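# Zwei Arme, vier Teller, ein Sommer

Die Spülmaschine in der Werkstattküche von Flastden ist seit November kaputt. Man hätte sie reparieren können. Stattdessen bauen wir einen Automaten, der sauberes Geschirr in ein Abtropfgestell sortiert, also genau den Arbeitsschritt, der nie das Problem war.

Das Projekt heißt Jilum, weil der Vorgänger Ilum hieß und wir beim Umbenennen keine große Fantasie aufgebracht haben. Ilum hatte einen einzigen Arm und stand frei auf der Werkbank. Er konnte einen Teller anheben, mit dem Teller an die Standbohrmaschine schlagen und dann in den Fehlerzustand gehen. Das konnte er sehr zuverlässig.

Deshalb jetzt die Kabine. Drei Wände, Aluprofile in den Ecken, vorne die Schiene, auf der beide Arme nebeneinander sitzen. Über die Höhe der Schiene haben wir länger gestritten als über die gesamte Software. Am Ende sind es 344 Millimeter über der Unterkante geworden, weil das Profil schon so gebohrt war. Die Rechnung für Profile, Winkel und Nutensteine lag bei 1062 Euro, und ich möchte festhalten, dass eine neue Spülmaschine für 800 Euro im Angebot war. Ich habe den Prospekt aufgehoben. Er hängt jetzt über dem Lötplatz und sorgt für die richtige Demut.

Die Fliesenoptik war meine Idee. Wenn das Ding schon in der Küche stehen soll, dann soll es auch nach Küche aussehen, und der marmorierte Boden passt erstaunlich gut dazu. Der rechte Arm hat eine kleine Kamera am Handgelenk, und die mag Muster nur in Maßen. Auf den Tellern ist davon reichlich: Melone auf dem einen, orange Sonnenstrahlen auf den anderen. Einfarbig weißes Geschirr wäre vernünftiger gewesen, aber das hatte in der Werkstatt keiner übrig.
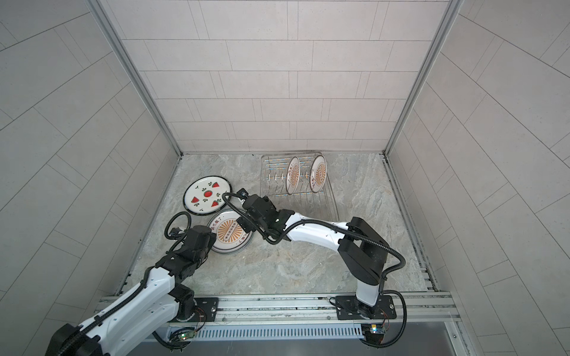

Ellis schrieb dazu gleich in die Kommentare, ein durchsichtiges Gestell sei für eine Kamera so ziemlich das Gemeinste, was man kaufen könne, und ich solle entweder Klebeband auf die Stege machen oder die Position fest einprogrammieren und aufhören, mich zu quälen.

Klebeband kommt nicht infrage, ich habe auch meinen Stolz. Die feste Position habe ich ausprobiert. Sie funktioniert, bis jemand den Boden wischt und das Gestell einen Fingerbreit weiter links wieder hinstellt. In Flastden wird selten gewischt, aber immer an den falschen Tagen. Als Kompromiss lasse ich den rechten Arm jetzt vor jedem Durchlauf eine Kante des Gestells antasten, ganz langsam, wie jemand, der nachts den Lichtschalter sucht. Kostet Zeit, bringt aber brauchbare Werte.

Das größere Ärgernis sind die Kabel. Am Handgelenk braucht man eine Schlaufe, sonst reißt beim Drehen der Stecker ab. Ist die Schlaufe zu groß, bleibt sie irgendwo hängen, und dann reißt beim Drehen der Stecker ab. Ich habe inzwischen eine Krimpzange, eine bessere Krimpzange und eine Meinung zu Krimpzangen. Schleppketten wären schöner, nur wiegt jede Kette am Handgelenk etwas, das der Arm lieber in Porzellan investieren würde.

Zum Stand der Dinge: 33 Durchläufe in der letzten Testreihe, danach habe ich abgebrochen, weil der linke Greifer den Tellerrand nur noch streichelte. Vermutlich haben sich die Gummiauflagen zugesetzt. Einen liegenden Teller vom glatten Boden aufzunehmen ist ohnehin die unangenehmste Stelle im ganzen Ablauf, man muss irgendwie unter den Rand kommen, ohne das Ding quer durch die Kabine zu schieben. Mit zwei Armen kann einer gegenhalten. Theoretisch. Praktisch müssen sich die beiden dafür einig sein, und da sind sie nicht weiter als der Rest der Werkstatt.

Als Nächstes kommen neue Auflagen drauf, diesmal aus weicherem Silikon, und die beiden kleinen Platinen vorn an der Schiene bekommen endlich ein Gehäuse. Wer noch flache Hutschienengehäuse herumliegen hat: Kiste neben der Drehbank, danke.

Gespült wird weiterhin von Hand.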